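The Oten Letter - washing and keeping old kitchen linens

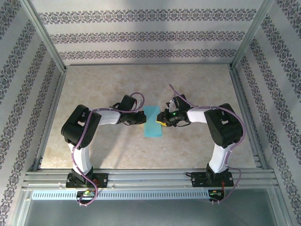
7 min read

7/2/18

OK, quick one this time, or it was supposed to be quick. Got a pile of mail after the piece on tablecloths and most of it was the same question in different words. How do you wash the old stuff. Dish towels, tea towels, napkins, the flour-sack squares out of somebody's grandmother's drawer. So that's the whole item. Linens. The bread thing I promised is pushed to October, sorry.

First, sort. Not by color, by cloth. Linen, cotton, and whatever the mystery ones are. Linen feels cool and has little lumps in the thread. Old cotton goes limp and soft. If you truly can't tell, treat it as linen and wash it gently, no harm done. Blends from the seventies are their own animal, they pill and they hold on to grease and I don't have a great answer for them. I use mine on the car.

Then look for the weak places before anything gets wet. Hold each piece up to a window. Thin spots show right away, usually along the old fold lines, and at the corner where it hung on a nail for thirty years. A thin spot that goes through a spin cycle comes out as a hole. I've done this. More than once, with the same set of napkins, which you'd think would teach a person.

The soak. This is most of the job. Bathtub or a big basin, cool water to start, nothing in it. Just water. Leave it a couple of hours. The water will go the color of weak tea and you'll feel bad about your housekeeping, but it's mostly old starch and dust and the acid off the drawer wood. Drain it, do it again. When the water stays more or less clear, then you can think about soap.

Don't lift wet linen by one corner. It's heavy and the weight pulls on the weakest thread. Get both hands under and bring the whole lump up together, or lay a old towel in the bottom of the tub first and lift everything in that like a hammock.

Soap - plain flakes, a small amount, disolved in a jar of hot water before it goes in the tub. People write in about oxygen powder and yes, I use it, on white cotton and white linen only, and I keep the water warm and not hot. Overnight is fine. Two nights for a really yellow piece, with fresh powder the second night. I don't use chlorine bleach on any of this. It works fast, it smells like a pool, and the cloth is never as strong afterwards. A reader in the last batch swears by it. OK. Your towels.

Colored borders are the tricky bit. Red especially. Those striped red ones are usually fine, they were made to be boiled, but the embroidered ones can bleed all over. Test it. Wet a cotton swab, press it on the back of the stitching for a minute, look at the swab. Pink means cold water only, in and out quickly, and dry it flat so the color has nowhere to run. Blue is mostly better behaved. I had one navy monogram go purple on me and stay that way and I've decided to like it.

Stains, fast:

Tea and coffee - the oxygen soak gets most of it. What's left I leave.

Grease - dish soap rubbed in dry, before any water. Wait half an hour. Then wash.

Rust - lemon juice and salt, lay it in the sun, rinse like crazy. White cloth only. Check it every hour or so, don't go shopping and forget.

Wax - freezer first, crack off what you can with a dull knife, then brown paper and a warm iron. Keep moving the paper.

Wine - if it's fresh, cold water right away. If it's from a wedding in 1961, it's a feature.

Scorch marks - the pale ones will sometimes lift in a soak. The brown ones are burned cloth and that's that.

Mildew spots, the little gray pepper ones, I don't have luck with. Sun helps with the smell. I've been told buttermilk and have not had the nerve.

Rinsing. Everyone under-rinses, me too. Soap left in the cloth is what turns yellow in the drawer, and then you think the stain came back. Rinse until the water isn't slick between your fingers, then do it one more time. If you're on a well with hard water, a splash of white vinegar in the second to last rinse. Not the last one or the whole kitchen smells like salad.

Machine or no machine? For sturdy dish towels, sure. Gentle cycle, mesh bag, half a load. For anything with lace or drawn thread or a hem that's already letting go, no. I know hand washing is a pain. Do four pieces and stop. There is no law that says the whole drawer has to be done by dinner.

Drying is where I have opinions. Outside if you can, over the line and not pegged from the corners. Fold it over by a third so the line isn't pressing on the same old crease. White things in the sun, colored things in the shade. On grass is even better for whites, our mothers knew what they were doing there, just watch for the dog. Inside, a rack, or flat on a clean towel on the bed. The dryer bakes in whatever stain you missed and it beats up the edges. I'll use it for the everyday towels and pretend I didn't.

Ironing - do it damp. Really damp, pull it off the line before it's done. If it dried out already, sprinkle it, roll it up, put it in a plastic bag in the fridge, iron it tomorrow. Hot iron, wrong side first if there's any embroidery, with a folded bath towel under so the stitches sink in and don't get flattened. Starch only if you're using it this week. Starch in storage draws bugs.

And don't press hard creases into things you're putting away! Fold it loose, or roll it. I got a stack of long cardboard tubes from Jakmont, the fabric place, they were throwing them out. Cover the tube with an old clean sheet or some acid-free tissue and roll the big cloths around it. The small ones I fold in thirds one time and in half the next, so the crease moves. Sounds fussy. Takes no extra time at all once you're in the habit.

Where to keep them. Dry, dark, some air. Not the attic, not the basement, not the cabinet over the stove where it gets greasy and warm. Line wooden drawers, raw wood is what makes those brown stripes along the folds. An old pillowcase makes a good bag. Plastic tubs I go back and forth on. They keep the mice out and they keep the damp in. If you use one, leave the lid cracked and look in it a few times a year. Lavender is nice, put it in a little sachet so the oil doesn't touch the cloth. Cedar doesn't do as much as people think but it smells good.

Mending, a short word, because it deserves its own item and will get one. Mend before you wash if it's a tear with edges that will fray. Mend after if it's just a thin spot. Use thread that's a bit weaker than the cloth, old cotton thread is fine here, if something has to break you want it to be the thread. A patch off a worn-out towel of the same age beats any new cloth. New cloth shrinks and puckers and pulls. I keep a bag of dead towels for just that, it's up to about 40 and I'm not allowed to bring home any more.

Buying. Somebody asked what to pay. I don't know, it's all over the place. At the Bandara flea market last month I saw a set of plain linen napkins for 80 dollars, and two tables down a shoebox of the same kind of thing for 2 dollars apiece. Unfold everything before you pay. Sellers fold the stain to the inside. They all do it, I'd do it. Smell it too. Smoke comes out after a few washes, mothballs take all summer, and perfume never leaves. Odd numbers are cheap, nobody wants five napkins, so buy the five and add a strange one. Nicer looking anyway.

Last thing and then I have to run. Use them. I had a note from a reader, 87, who has kept a set of her mother's in the sideboard since before she was married and has never once put them on the table. She wanted to know if they'd survive a washing. Probably, yes. Soak them, go easy, dry them flat. Then have someone over. Good linen gets softer the more you use it, and a dish towel that dries a dish is worth having out. The ones that sit folded for decades are the ones that split.

Odds and ends. The Flarnix soap flakes I mentioned last time are out of stock at my store, so don't write and ask me where, I'm down to half a box. Grated plain bar soap does the same job, it just takes longer to melt and you'll skin a knuckle. The corrected measurements for the apron pattern are going out with the next letter - I had the pocket upside down in the drawing, thank you to everyone who noticed, there were a lot of you. And if you sent in a towel photo for the readers' page, I have it, I'm slow, it's coming.

Next letter: getting candle soot off of painted walls, and the apron again. Questions to the usual adress.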